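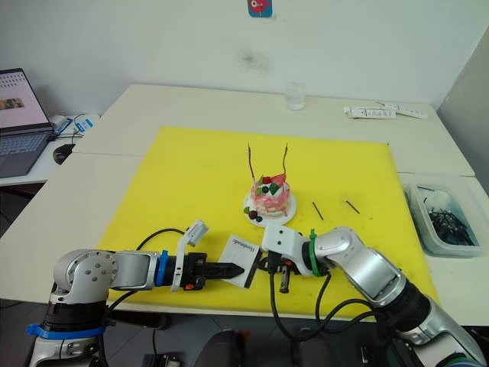
Topping a small round cake – quick version

Posted 7 Apr 2018 in Small Cakes

Been asked for this one enough times so writing it up before I head out. It's a little round cake, pink and white icing run down the sides, strawberries on top, a couple of tall thin candles and a small card. Serves four, or two hungry ones. The baking part I've covered already so start with a cake that's baked, cooled and leveled.

What you need

One small round cake, two thin layers or one tall one
300 g powdered sugar, sifted
Soft butter for the crumb coat
Milk, a splash at a time
Pink gel color
Strawberries, small ones
A few dark berries, blueberries are fine
Green leaves – fondant, or mint if you're serving right away
Thin candles, dark ones look great against pink
A small card. Mine say "Handmade", write whatever you want
A plain white plate, a bit wider than the cake
Something wipeable under the plate. I like a bright mat, shows up every drip

Before you start

Cake in the fridge, 32 minutes minimum. I set a timer for 32 because that's how long my dishwasher's short cycle runs, don't read anything into it. Cold cake, fewer crumbs.

Wash the strawberries and dry them. Really dry them. Wet fruit bleeds pink water all over white icing and there is no fixing it.

Crumb coat

Beat the butter with about a third of the sugar. Spread thin, all over. It'll look awful, fine. Back in the fridge for 18 minutes.

Drips

Split the rest of the sugar between two bowls. Milk in both, tiny splashes, stir between. You want it to fall off the spoon in a ribbon and then sit for a second before it sinks. Pink gel in one bowl, toothpick amount. The Zetano gel is strong so go even lighter with that.

Put the cake on its plate now. Not later. Moving a dripped cake is how you get thumb prints.

White first. Spoon it near the edge and nudge it over, let it run at different lengths. Then pink in the gaps, and over the white in places. Don't chase it with a knife. If it all races to the bottom it's too thin – more sugar, try again. If it stops halfway, a drop more milk.

Wipe the plate rim with a damp paper towel while the icing is soft.

Fruit and leaves

Wait till the top is tacky, then strawberries. Biggest one first, slightly off center, smaller ones leaning on it. Leave two gaps for the candles. Leaves go in last, tucked under the fruit so the ends poke out.

Dark berries go on the rim of the plate, front left or wherever. A few in a loose group. Spacing them evenly all the way round looks like a clock.

Candles

Push them straight down, slowly, into cake and not through a strawberry. One a little taller than the other looks better to me. Thin ones lean if the hole gets wobbly so do it in one go. Keep a couple spare next to the plate, they snap. The Chambi ones bend if the kitchen's warm, ten minutes in the fridge sorts them out.

Keep leaves and card well away from the wicks.

The card

Absolute last thing. Hold it by the edges, icing fingers will ruin the lettering. Slide it in at the front at a slight tilt, resting on a strawberry. If it's paper it will soak up juice so put a scrap of baking parchment behind teh bottom edge, or tape it to a toothpick. Take it out along with the candles before slicing.

Keeping it

Best the same day. Fridge overnight is ok, uncovered for the first hour then under a bowl. Colors run a bit by morning.

Questions I get

Can I use frozen strawberries? No.

Bigger cake? Double the icing, same method. Chill longer.

Where's the mat from? Priditz, the kitchen aisle, they had a few colors. Any flat one you can wipe works.

Can I do the drips the night before? Yes but do the fruit, candles and card on the day.

Chocolate drip version next, probaly later in April.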